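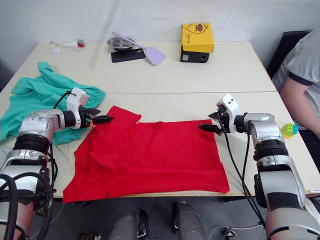
Red T-shirt laid flat, teal-green piece of clothing beside it.

Sturnton Folding Table: Your Questions

What is the folding table?
It's our monthly get-together for people who want tidier drawers! Bring your clean laundry, grab a spot, and fold alongside everyone else. We start at 7 and most people stay until their basket is done (or until the tea runs out).

Do I need to bring anything?
Just clothes. T-shirts are perfect for a first visit because you get so much practice out of one pile.

Why push two tables together?
Room! You want the whole shirt lying flat with space left over for the rest of the pile. A bit of hem hanging over the edge won't hurt, but pull the shirt up before you make the first fold.

My shirts always come out crooked. Help?
Start with the sleeves. If one is poking up past the shoulder, bring it down level, then smooth from the middle out toward the sides. Raíssa Guerra taught us to do this with open palms and it's such a satisfying move.

Do I have to iron first?
No. Soft wrinkles mostly disappear under your hands. Save the iron for collars.

How many people can come?
We have room for 12 each time. Email Tobiloba Eze to save a place, and tell him if you're bringing kids. They're very welcome, and some of them are faster than we are!

Is there a session in June?
Yes, same room, same time.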